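The Long Road to a Slot Called Plirkura

Rostislav Rusnák keeps his math in a spreadsheet with 148 tabs. Each tab is a version of the same game, a five-reel slot named Plirkura, and most of them were thrown out before anyone drew a single symbol.

Rusnák is the only full-time mathematician at Trivitz, a small studio that makes slot games for online casinos. He decides how often a game pays, how much it pays, and how long a player is likely to wait between wins. The artwork comes later. So do the name, the music and the bonus round with the sliding doors.

"People think we start with a theme," he says. "We start with a hit rate. The theme is what you hang on it."

Plirkura began as a plain game with 3 rows and a modest top prize. The first version paid small amounts very often. On paper it was fine. Testers at the studio played it for an afternoon and said it felt like feeding coins into a parking meter. The next dozen versions went the other way, with long dry stretches and a few large wins, and those lost the testers even faster.

What he wanted was something in between, and getting there took most of a year. The top line prize moved up and down before it settled at 913 times the line bet. Rusnák says there is no secret in that number. The pay table had to add up, and a rounder figure would have meant cutting the free spins.

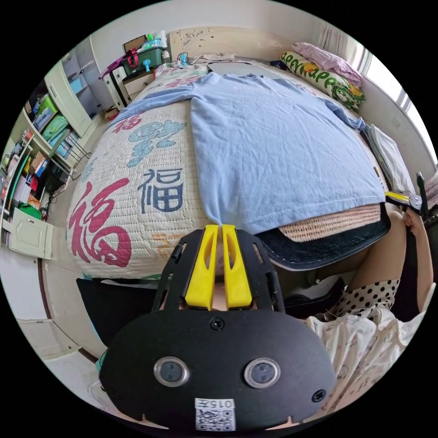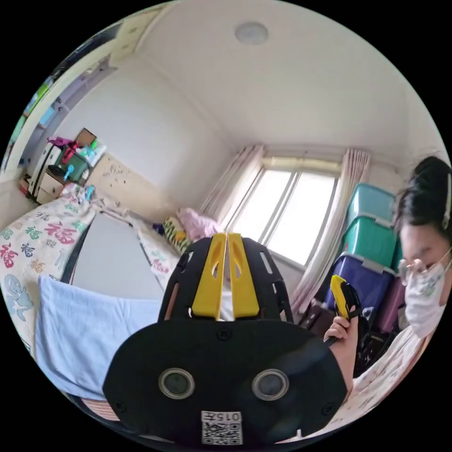
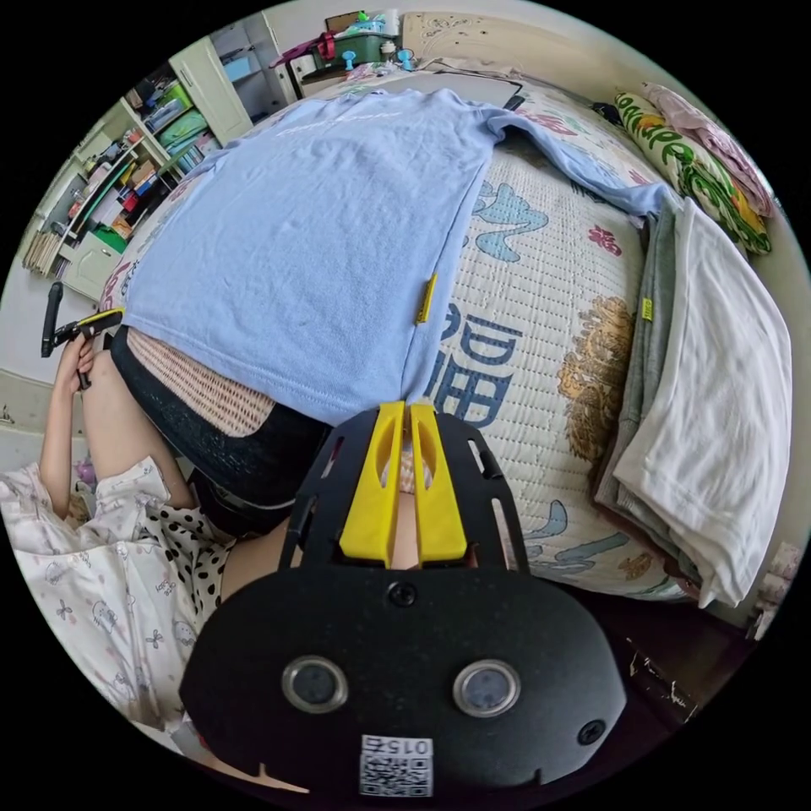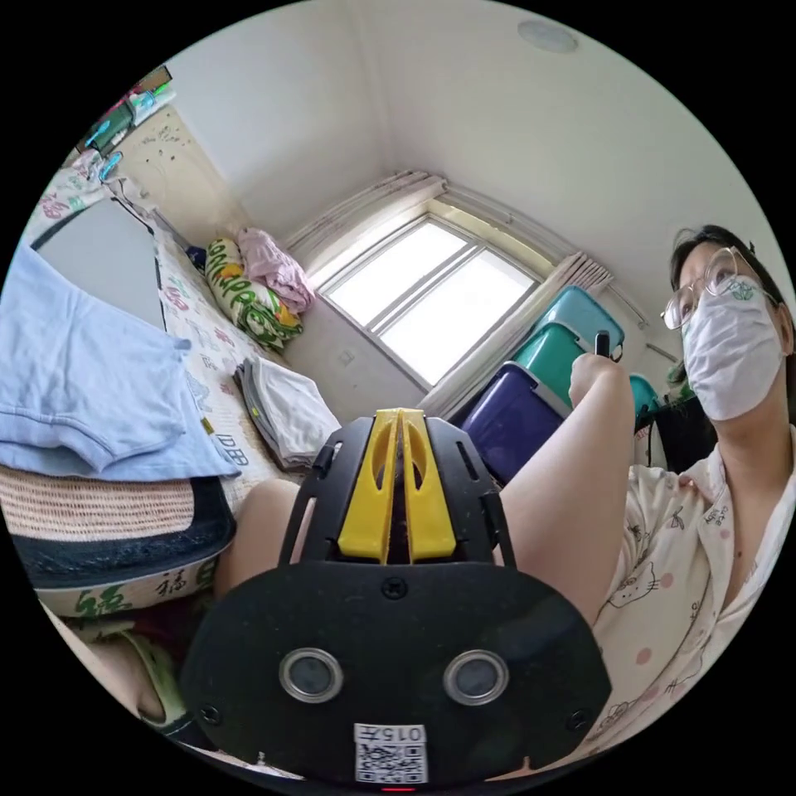
The free spins were the other long argument. Leonie Fuchs joined Trivitz as a game designer in April, when the feature already existed in a rough form: land enough scatter symbols and the reels spin on their own, with every win doubled. She thought it ended too soon. Rusnák thought it cost too much.

They settled it with a wild symbol that stays in place until the feature is over. It makes the last few spins worth more than the first few, so the round builds up. To pay for it, the scatters had to become less common in the base game. Fuchs still thinks they went a little too far.

"You can sit through a long session and never see it," she says. "I would have shaved the middle prizes instead. But I lost that one."

Once the numbers are fixed, the game goes to simulation. A computer plays it over and over, starting with short sessions of 1,000 spins, and the results are checked against the pay table. Short sessions are all over the place, as they should be. The longer runs are where mistakes show up. One build of Plirkura paid out too much for a month before Rusnák found the cause - a wild on the fourth reel that was being counted twice.

Then comes outside testing, and after that the wait for casinos to pick the game up. Ďurica, a casino site that already carries several Trivitz games, took it first. Pimport followed with a version that has a lower minimum bet. The pay table is the same in both.

Players who like the game tend to mention the sound, a low wooden knock when a reel stops. Fuchs recorded it on her kitchen counter. Those who dislike it say the base game is slow, and Rusnák does not argue with them. He says the same thing to anyone who asks him for advice, too: read the pay table, set a limit before the first spin, and remember that the game has no memory of the spin before.

He is already working on the next one. It has six reels and no name, and the spreadsheet is up to its ninth tab.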